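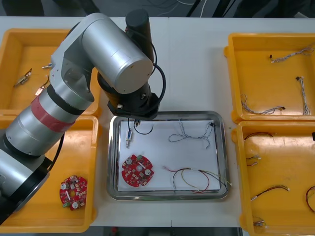
Madigan holds that small electronic parts should be sorted by how they tangle before they are sorted by what they are, and the layout of this study follows that view in part.

3.2 Parts and containers

The set consists of circular printed circuit boards, short leads with connectors, small cylindrical components and twisted wire bundles. All were salvaged from lamp drivers supplied by Otard. The boards are red, with a central hole and a green connector at the edge. Parts were presented on white paper in a stainless steel tray with a raised rim. The paper serves as a plain ground and reduces sliding – bare steel was tried in January and dropped.

Boards were held apart from wired parts in a yellow-orange plastic bin (Figure 2). The bin has a flat floor and sloped inner walls. A board that comes to rest partly on a slope lies tilted, and its outline as seen from above is shortened in one direction. We recorded such boards as "leaning" and scored them separately.
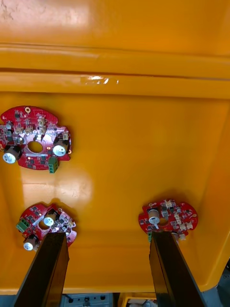
Figure 2. Red circular boards on the floor of the storage bin. Photo: M. Munro.

Each board carries capacitors and a green terminal block that stand above its surface. Stacked boards therefore do not lie flush, and the upper board may catch on the terminal block of the one beneath. Stacking was avoided where the floor area allowed it.

We use cookies to measure traffic and remember your settings. Accept all | Manage preferences

3.3 Sorting procedure

A total of 517 placements were scored over 40 sessions. A placement was accepted if the part lay fully inside the rim of its container and touched no part of another class. Wire bundles were the main source of rejected placements: the loose ends spread past the body of the bundle and crossed neighboring parts. Tying the bundles would remove this effect, but the parts would then no longer match the condition in which Otard supplies them.

Glare on the bin floor was treated as a fixed property of the container. No correction was applied, and the lighting was left unchanged between sessions. The Selemetti protocol calls for a matte liner in bins of this type – we omitted it so that the results could be compared with those in Section 2.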